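Pandport 床单套装 铺设与首次使用说明
第三节 上床笠、上床单
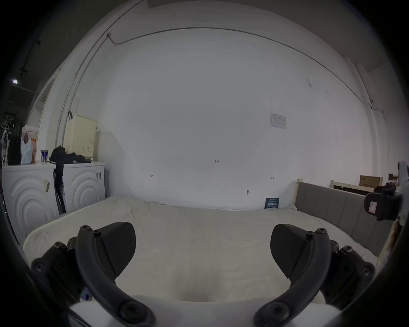
Josée Wong 留言说，她家床垫加了乳胶层，床笠四个角老是弹起来，问是不是买小了。多半不是。先量厚度，连垫子一起量，超过标称高度才需要换大一号。没超的话按下面的顺序重来一遍，对角上，别顺着一圈上。

开始之前
新床单先过一次水，30度以下，不加柔顺剂。浆料没洗掉会发硬，也容易滑。
床离墙拉开一个拳头的距离。拉不动的看第6步后面的备注。
手表戒指摘掉，勾丝不在保修范围。
包装里应有：床笠一条，平单一条，枕套两只，固定夹一袋。缺件拿包装侧面的批号找客服，Akham 批次的固定夹是单独寄的，别等了先铺。

步骤
1. 找标签。床笠内侧有个缝标，印着“尾”字，对床尾右角。标签剪掉了就看松紧带接头，接头也在床尾。
2. 先套床头左角。角要套到床垫底下去，手掌翻进去压平，光挂在边上等于没套。
3. 再套床尾右角。这一下会有点紧，正常。紧到要两个人拉就停，回去量厚度。
4. 套剩下两个角，顺序随意。抬床垫用膝盖顶，别弯腰硬提。
5. 四边往下捋，从中间往两头。靠墙那边最后弄。
6. 用固定夹的，夹在床垫底面，每角一个。夹子的齿朝里。

备注：床拉不动的，靠墙两个角先套，套完再套外侧。顺序跟上面不一样，效果差一点，能用。

注意：固定夹不要夹在电热毯或电线上。带升降功能的床架，先断电在操作，夹子离导轨远一点。

平单
7. 平单正面朝下铺。对，朝下，翻折的时候花边才会露在外面。纯色款没有正反，看锁边，宽的一头朝床头。
8. 两侧垂下来的长度对齐，眼睛看差不多就行。
9. 床尾先塞。塞进去一整条，不要只塞中间。
10. 折角：提起侧边，拉成三角，搭在床面上。下面垂着的部分塞进去，三角放下来，再塞。第一次折不好很正常，多来两遍。
11. 床头翻下来一掌宽，压在被子上面。不喜欢翻的可以不翻。

起皱怎么办
刚铺完的褶子，喷壶离远一点喷一层细雾，手掌往四边推，晾到干透再盖被子。急着睡就别喷了。
想要平整一点的，半干的时候就铺上去，让它自己绷平。床垫有防水层的不要这么做，潮气出不去。
熨烫中温，反面烫。Stiller 系列含竹纤维，只能低温，烫之前垫一块布。温度高了会发黄，发黄洗不回来。

尺码参考
床垫宽 99 厘米的，买窄号，别买标准单人。
宽 157 厘米的，买中号，两边会多出来一截，塞进去即可。
非标尺寸可以订做，改尺寸的单子不退换，下单之前请再量一遍。量长、宽、高三个数，枕头不算。

常见问题
铺完一晚上就跑偏：床笠跑偏看第2步，角没翻到底下。平单跑偏看第9步。
松紧带松了：凭批号可换，自己缝也行，代码 287 的配件包里有备用松紧带和针。
起球：头几次洗涤会有一点，跟毛巾、牛仔裤分开洗。洗衣袋装一下会好很多。
有味道：通风处晾一天，别暴晒，深色会退色。
旧款 Yüksel 的枕套能不能混用：能，开口方向不一样，旧款从侧面塞，新款从后面塞。

换洗
夏天勤一点，冬天可以久一点，出汗多的自己看情况。两套轮着用，床单寿命会长。洗完马上拿出来，闷在桶里褶子会压死，那个再喷水也没用。
收纳的话完全干透再叠，四个角先互相套在一起，然后对折。塞进其中一只枕套里，找的时候一次拿齐。

配件订购填货号 1278，备注里写颜色。枕套另见第四节。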